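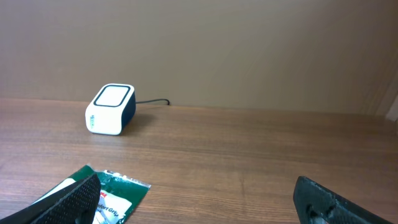

A small white device and a green-and-white packet's worth of clutter: tabletop, wall behind.Notes for Week 10: Living next to wildlife

Okay, so last time we finished up with food webs, and I promised we'd get to the animals that have moved in with us. This is one of my favorite weeks of the course, because everybody already has a story about it. Mine is a raccoon that figured out the latch on my compost bin in Werton, and I'm still a little bitter.

Reading for this week is chapter 33 in the packet. Skip the section on fish passages for now, we'll come back to it when we do rivers.

What we mean by an urban species

People use the word loosely, so let's pin it down a bit. In the literature you'll see animals sorted by how they deal with towns. Some avoid them altogether (lots of forest songbirds, most big predators). Some use them when it suits them, so they'll forage in a yard and then head back to the woods to den. And some do better around us than they do anywhere else — house sparrows, rock pigeons, Norway rats. The usual labels are avoiders, adapters and exploiters. Please learn those words, I use them constantly.

Raccoons are normally put with the adapters, but in plenty of cities you could argue they belong with the exploiters. I like that argument and I'd be happy to read a paper on it!

Why raccoons do so well

Start with diet. They're omnivores, and I mean really omnivores: crayfish, acorns, eggs, grubs, corn, cat food, half a burrito. An animal that only eats one kind of seed is in trouble when that plant gets paved over. A raccoon just moves on to the next thing.

Then the paws. The front paws have an enormous number of touch receptors, and a big share of the part of the brain that handles touch is given over to them. They feel around for food more than they look for it. You've probably heard that raccoons wash their food. What they're doing at the water's edge is closer to searching and handling, and we think wetting the skin may make the paws more sensitive. (If you write "washing" on the worksheet I'll circle it, fair warning.)

And dens. In the woods they like hollow trees. In town they'll take an attic, a chimney, a storm drain or the space under a deck. One raccoon usually has several of these and switches between them, so sealing up one hole doesn't mean the animal leaves the neighborhood.

They don't truly hibernate, by the way. In cold places they fatten up in the fall and sleep through the worst stretches, then come out again on a mild night. A lot of you mixed this up on the quiz.

Density and disease

City raccoons often live at much higher densities than rural ones, with smaller home ranges. That makes sense if you think about what a home range is for. If dinner is behind every restaurant, you don't need to walk far.

The catch is that crowding spreads sickness. Canine distemper can move through a population fast, and so can rabies. Raccoon roundworm is the one I want you to know for the exam: the eggs are passed in droppings, they can survive in soil for years, and they can make people seriously ill. Raccoons tend to use the same spots over and over as latrines, often at the base of a tree or on a flat roof. If you come across one during the field walk, don't touch it, and come get me.

What happens when we trap and move them

This is where the discussion section usually heats up. Relocating a raccoon feels kind, and I get the appeal. But a moved animal lands in a place where it doesn't know the dens or the food, and other raccoons are already there. It may also carry disease with it. Many states restrict or ban relocation for exactly that. Meanwhile the spot it left is still a good spot, so another one tends to show up.

The boring stuff works better. Lock the trash, bring pet food in at night, cap the chimney, and check for kits before closing up any hole in spring. March through early summer is when you really have to watch for that, as a mother shut out of an attic will tear the place up to get back to her young.

Field walk

We'll meet at the Escobar Street end of Clultar Park. Wear shoes that can get muddy. You'll work in pairs and look for tracks along the creek — the front print looks a lot like a tiny hand, with five long toes, and the hind print is longer and flatter. Sketch 2 prints each and write down what the ground was like.

The write-up is 2 pages, due Apr 12, 2019, on paper please. If you missed the Dakano Marsh trip, you can add a paragraph comparing the creek with any wet spot near your home and I'll count it toward the makeup.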